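St Paul's, Druvanthorpe: Organ Repair and Hymn Evenings
Second progress report to the Urnau Fund
Covering the period to the end of April

Where we had got to

Readers of our first report will remember that it ended with the organ in pieces and the vicar in good heart. The organ is now in fewer pieces. Your grant of £4000 was for two things: releathering the bellows and cleaning the pipes of the main manual, and a run of evening hymn singing for people who don't come on Sunday mornings and have no plans to start. The two were meant to happen one after the other. They have overlapped, for reasons given under Delays, and we have learned to sing in tune with an upright piano that has opinions of its own about the F above middle C.

The bellows

Finished. Zinov, the organ builders, took the main bellows out through the south door in January, having first established that it would not go through the vestry door, the north door or the vestry door again. The old leather had been patched at some point with what the builders' report calls "sheet material of domestic origin". We think it was a tablecloth. The patch had held for longer than some of the proper work next to it, and Zinov returned it to us in an envelope.

The new leather is on, the bellows is back in its place and it has been tested at full wind. It holds pressure. It also wheezes slightly on the first lift, which we are told will settle as the leather beds in. Several of the congregation have said they would miss it.

The pipes

Our application gave the number of pipes in the organ as 961. This came from a framed card beside the console, in very handsome lettering, and we had no cause to doubt it. The organ does not have that many. A rank was taken out before anyone now attending can remember, the card was never changed, and the gap was hidden behind a panel and used to store candle ends. The good news for the Fund is that there was less to clean. The less good news is that Zinov had priced the cleaning by the day, so the saving is a modest one, and it has gone on two cracked trackers found behind the swell box.

The pipes of the main manual have been cleaned, straightened where they needed it, and put back. Besides dust, the larger ones gave up a hymn board number (a 7), a child's glove and an order of service for a harvest festival at which, judging by the paper, rationing may still have been a consideration. The order of service has gone into the parish chest. The glove is on the radiator in the porch if anybody's great-grandmother wants it.

Hymn evenings

We promised you a monthly evening at half past seven, with no sermon. We have kept to the second part strictly. The format is simple: anyone may ask for a hymn, we sing it, and then there is tea. Requests have tended towards the funereal. People like the big sad ones, and they like them slowly, and an early attempt to brighten things up with something involving clapping was received with great courtesy and not repeated.

The attendance book shows 211 signatures since the evenings began. We should say that this is signatures and not heads, as many people come every month and sign each time, and one regular signs for the dog. Even so it is well above what we put in the application, and a fair number of the names are from the new houses on the Urnau Road side, who until now have mostly known us as the people responsible for the bell.

We had hoped by this point to report a scratch choir. There is one, in the sense that the same people have begun sitting together and glaring at the rest during the descants. They would like to sing at Evensong once the organ is back, and have asked whether they have to wear anything. We have said shoes.

Tea after the singing has grown well past the biscuits we budgeted for. People bring things. None of this has cost the Fund a penny, although it has made it hard to lock up before ten.
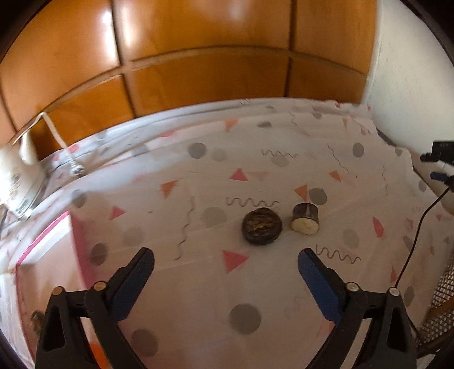 Delays

The work is running 17 days behind the timetable we sent you. Most of that is the blower motor, which was not in the original scope because it was working. It stopped working the afternoon the bellows went back in. Zinov have rewound it and fitted a new belt, and the cost has been met from the parish's own repair fund, so the grant is untouched. The rest of the delay is Holy Week, when we needed the chancel back and the builders needed a rest from us asking whether it would be ready for Easter. It was not ready for Easter. The piano did its best with the last hymn and we all shouted over the F.

Money

The bellows and the pipe cleaning have been invoiced and paid, and the invoices are attached with the receipts for the hymn books. We bought these second-hand from a school that was closing its chapel. They are in good order apart from the drawings, some of which are rather accomplished. What is left of the grant is set aside for the final tuning and for lighting and heating the church on hymn evenings. The heating line will be overspent. It always is, and we would ask you to regard it as a tradition.

What happens next

Zinov return in May to regulate the action and tune. They have asked for silence in the building while they do it, and we have moved the toddler group to the hall across the lane. Tuning should be complete before the June hymn evening, which will be the first with the organ, and for which the requests are already in. Four people want the same one and each believes it was their idea.

One matter on which we would like your agreement. The card by the console ought to be corrected. We would like to put up a new one giving the right number of pipes and acknowledging the Urnau Fund, and to keep the old one underneath it, as it is so well lettered. Please let us know how you would like the Fund's name to appear. Our final report will follow in September, together with a recording if we can get one without the wheeze.

Churchwarden, St Paul's, Druvanthorpe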